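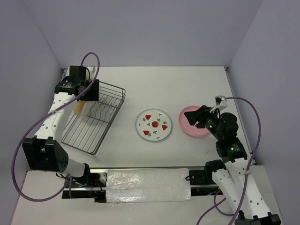
Is an expensive jacket really a better jacket?

Suppose you see two jackets in a shop window. They are both navy blue, they both have two buttons, and they both look fine on the dummy. One costs $200 and the other costs a lot more. The tag on the dear one says "luxury", "premium" and "crafted". Should you believe it?

Maybe. But first you should ask what those words mean, because anyone is allowed to print them.

Words that don't promise anything

Some words on a clothing tag have to be true. If a label says "100% wool", the jacket should be made of wool. You can check a word like that.

Other words can't be checked. What is a "premium" button? How luxurious does cloth have to be before it is "luxurious"? There is no test. A shop could put "premium" on a paper bag if it felt like it. When you spot one of these words, try crossing it out in your head and reading the sentence again. "Our premium luxury wool jacket" turns into "our wool jacket". Now you know what you've been told.

Foreign-sounding names are another trick worth watching. Let's say a label reads Ferraro. It sounds Italian, doesn't it? The jacket might have been sewn in Italy, or somewhere else altogether. A name is only a name. Look for the small label inside, often in a side seam or near the collar, that says where it was made. Even that doesn't tell you whether it was made well. There are careful sewers and hurried sewers in every country.

What's hiding inside

A jacket is a bit like a sandwich. There is the cloth on the outside, the silky lining on the inside, and a layer in the middle that you never see. The middle layer gives the chest its shape.

In many jackets, the middle layer is glued to the outside cloth with heat. This is called fusing. It is quick and cheap. In others, the middle layer is a springy cloth called canvas, held in with lots of stitches. That takes much longer, so it costs more.

People who sell canvas jackets like to say that fused ones fall apart. Be a little careful with that. Bad glue can let go after a while and leave bubbles in the cloth, but good fusing can last for years. If you only wear a jacket to weddings and school concerts, and you'll grow out of it by next July, you probably don't need the fancy middle.

Ask a tailor

Despina Ristić has repaired jackets for 15 years. We asked her if she can tell a good one by its price.

"No," she said. "I turn it inside out. I've had very expensive jackets on my table with crooked seams, and cheap ones that were sewn beautifully. I don't read the tag until I've finished looking."

What about the numbers?

You may see a label such as "Super 150s" on wool. Bigger numbers mean the wool fibres are thinner, so the cloth can feel softer. Sellers often talk as if bigger is always better. It isn't that simple – very fine wool can wear out faster and crease more easily. For a jacket that gets sat on in the back of a car, a lower number could be the smarter pick.

Be a jacket detective

Ask a grown-up if you can look at a jacket at home, then try these.

Scrunch a sleeve in your fist, count to five and let go. Do the creases fall out or stay put?

Look at any stripes or checks. Do they line up where the pocket meets the front?

Give each button a very gentle wiggle. Are there loose threads?

Turn the bottom hem up. Is there spare cloth folded inside? Spare cloth in the sleeves helps too, if your arms keep getting longer.

Write down your answers before you look at the price. Then see if you guessed right. Your favourite might be the dear one after all, and that's all right too, as long as it was the stitching that convinced you and not the colour of the tag.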